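Notebook entry, 9 December 2018
Subject: Sorting of small accessories into the long box
Entered by: Deepika Kandasamy
Copy to: Padmavathi Kartha, Raghavendra Varghese

The purpose of this session was to settle how small personal articles are to be kept when no drawer is available. The work was carried out at the green lap table, set on the bed, with the long open box placed along the far side. The box is orange at the rim and fades to a pale shade at the base. It was chosen over the Dondska tray, which is 5 cm shorter and slides when the bedding moves.

Articles are to be taken up singly and lowered into the box. Soft items are to be folded first where the material permits. The shiny black pieces do not hold a fold and may be gathered instead. Beaded strands should go in last, laid flat along the front wall, so that they do not catch on trim or ribbon.

Mr. Varghese has asked whether the Virum box, at 60 cm, would serve better. It would not fit on the table with working space left in front. The question may be raised again once the larger table has been delivered.

Two points remain open. The allowance for wrapped articles has not been agreed, and the labels ordered in August carry the old numbering, 11 through 66. Ms. Kartha will advise on both.

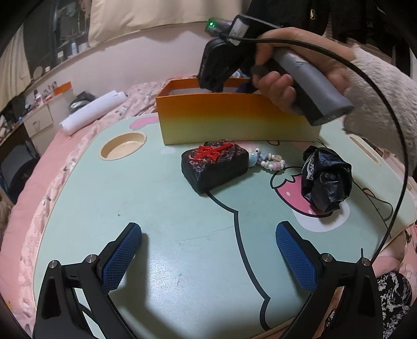
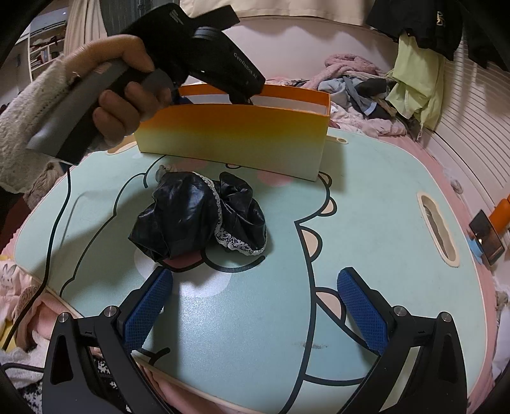

Page last changed by D. Kandasamy; revision 5

The long box stands at the back of the table in both views. The black package with the red ornament and the beaded strand appear in the first; the black bundle with the lace trim lies in front of the box in the second. Wrapped articles should be left as they are until the allowance has been confirmed.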